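About Us

Hi, and welcome to Bundico! I've been meaning to rewrite this page for ages. The old one was four sentences long and mostly about our shipping rates, and people kept emailing to ask who we were and what on earth a "fill" is. So I'm going to try to answer that properly, and you can go make a coffee first if you like, because I do go on.

We pack small things into clear boxes. Snack boxes, mostly, plus tea boxes and the little mixed boxes that offices put out by the front desk. You tell us who it's for and what they like (and what they can't stand, please tell us that too), and we put together a box of small wrapped things that fits. Then it goes out the door to a break room, a waiting room, a wedding hotel, somebody's grandmother. We sell refills as well, so once you have a box you can keep it going for as long as you want.

I started doing this at my kitchen table in Wisbridge. I was working in an office at the time, and our snack situation was one sad basket that everybody dug through until it was all crumbs and cinnamon gum. I brought in a clear box from home one May, filled it up, and it was gone by lunch. I filled it again. After a few rounds of that a woman from the dentist's downstairs asked if I could do one for her waiting room, and she paid me in actual money, and I remember sitting in my car afterward feeling extremely pleased with myself.

For a long while it was just evenings and weekends. My kitchen had packets in every drawer. I couldn't find a spoon without moving a stack of oat bars first. When we finally took the space on Mathias Street I cried a little in the parking lot — I'd like to say it was pride, but a lot of it was getting my spoons back.

There are six of us now, and everybody packs. I don't care if you came in to answer the phones or do the books, you learn to do a fill in your first week, and I still do my share. You learn more about what customers like from packing than from any spreadsheet I've ever made (and I've made some bad ones).

People think a fill is just dumping things in a box. Okay, the first layer kind of is! The bottom wants to be loose. If you line everything up down there it looks stiff, and the first person to reach in wrecks it anyway. So we drop in the small stuff and give the box a little turn, then start tucking the slim packets in along the sides where they'll stand up a bit and show through the wall. Shiny foil goes toward the front. Darker wrappers go wherever they'll sit next to something bright, otherwise they vanish.

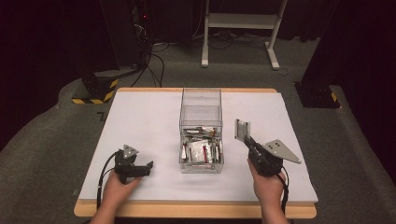
The hardest part for new packers is leaving things alone. You get a nice pile going and you want to fix it, so you pull one packet out and three others slide down and now you've got a hole. I tell everybody the same thing: put it in, look at it from the side, walk away. Come back in a minute and if it still bugs you, move one thing. One!

I get asked a lot why we use clear boxes when a basket would be cheaper and a cardboard carton would be cheaper still. I just like seeing what's in there. You can tell from across the room whether the good ones are gone, and whoever's in charge of the refill can tell too, so it actually gets ordered. We use an open-top box with no lid for our standard size. We did try lids. They went missing, or they got used as coasters, and one customer told me hers had become a tray for paper clips. So the standard box has no lid and we haven't had a single complaint.

Fingerprints are our enemy. Every box gets wiped inside and out before it's filled and then again on the outside after, with a soft cloth and plain water with a drop of dish soap. No window spray, it leaves a smell and that's the last thing you want around food. If yours gets cloudy at home, do the same, and please don't put it in the dishwasher. I did that once and it came out looking like a shower door.

What goes in changes with the season and with what I can get. We carry bars, crackers, fruit chews, nuts, hard candy, tea and a few instant drinks in stick packs. Everything is individually wrapped. We know wrapped things make trash and we've gone back and forth on it, but for a box that strangers are going to put their hands in all day, wrapped is the only way I'm comfortable doing it. We do send out empty boxes with no fill if you'd like to use your own jars and loose things at home, just ask.

The Muvby is our best seller and the one I'd start with. It's the mixed box, some salty, some sweet, a little tea, and nothing in it that melts. The name doesn't mean anything, it was a typo on a label that we all got attached to. We also do a nut-free version, packed first thing in the morning on a cleaned table before anything else is opened. We're not a nut-free building, though, and I'd rather lose the sale than have you think we are. If you have somebody with a serious allergy, write to me first and we'll talk it through.

We hit 700 boxes last year and that was a big deal for us! I know there are companies that do that before breakfast. I don't think I'd enjoy being one of them. I like that I can look at an order and remember that this office hates licorice and that one went through all the ginger chews in a day and wanted double next time. We keep notes on every customer, and they're pretty funny to read back.

A few practical things while I have you. Orders go out within 7 days, often faster. If you're near Wisbridge you can pick up from us and skip the shipping, just let us know you're coming so your box is wiped down and ready. Refills come in a flat bag and you do the filling yourself, so now you know how: loose on the bottom, slim ones up the sides, then leave it alone. If something arrives squashed, send a picture and we'll replace it, you don't have to mail anything back.

We do school events and fundraisers too, usually with a smaller fill so people can reach the bottom without losing an arm. Give us some notice for those, especially in the fall when everyone wants them at once.

And if there's a snack you love that we don't carry, tell me. Half of what's on our shelves came from customers bugging me about it. The roasted chickpeas were a customer idea, and I was sure they'd flop, and I now eat them at my desk every single day.

Page updated October 12, 2019. The contact form is on the next page over — it comes straight to me, so if I'm slow, I'm probably packing.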